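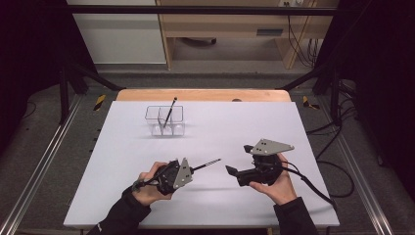 Skisard Shared Workroom
Minutes of the desk supplies meeting, Mon 1 September

Present: representatives of Skisard, Drokmont and the Kornel print room. Apologies received from Chiriac.

1. Minutes of the June meeting
Accepted with one correction. Under item 4, "bench 2" should read "table 2".

2. White work boards
The board on table 2 stays in place. Drokmont asked whether it could be moved to the back room for cutting work. Not agreed. Cutting is to be done on the green mats only, and the board is kept for sorting and small handling work.

Cleaning: damp cloth at the end of each session, no solvent. Ink marks are to be reported on the sheet by the door the same day. Skisard will price a second board of the same size and bring the figure to the next meeting.

3. Clear organizers
Discussion of the divided container on the board. Kornel proposed fixing it down with adhesive pads. Drokmont objected that it has to be lifted for cleaning. Agreed to leave it unfixed, toward the back left of the board, with the front half of the surface kept free for work.
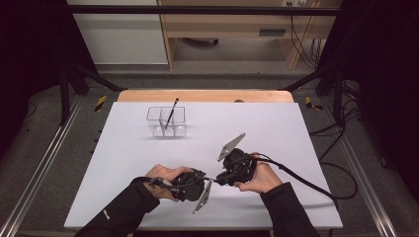
Table 2: clear container with pen, upper left of board.

Pens are stored in the compartments and returned there after use. Paper clips and rubber bands go in the drawer unit. Labels for the compartments were discussed and deferred. The existing label stock does not hold on clear plastic, and Kornel will test a different roll.

4. Pens and brushes
a) Black pens. Current stock is 18. Reorder to be placed with Chiriac before the end of the month. Same type as the last order. Felt tips will not be reordered.

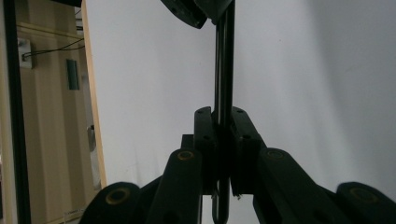

b) Brushes. Makeup brushes are accepted as general dusting and powder brushes for the model work. They are to be laid flat while in use and stored bristles up. Washing with mild soap only, then dried on a towel away from the heater. Kornel reported that two brushes from the previous batch had loose ferrules. These have been discarded and no claim will be made.
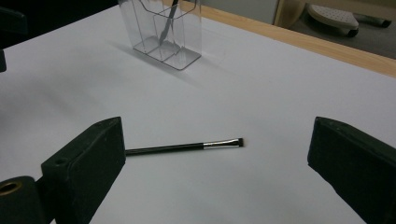

Drokmont asked for a separate container for brushes so that bristles do not pick up ink from the pens. Agreed in principle. One further organizer will be bought if the budget under item 5 allows.

5. Budget
Balance carried forward is 1,462. Spending of up to 500 approved for the second board, the additional organizer and the pen order combined. Anything above that comes back to this meeting.

6. Other business
The lamp over table 1 flickers. Skisard to replace the tube.
Drawer keys: one set still outstanding from Drokmont.

Actions
Skisard: price for second board; lamp tube.
Kornel: label test.
Drokmont: return of drawer keys.
Chiriac: quote for pens, to be requested by Skisard.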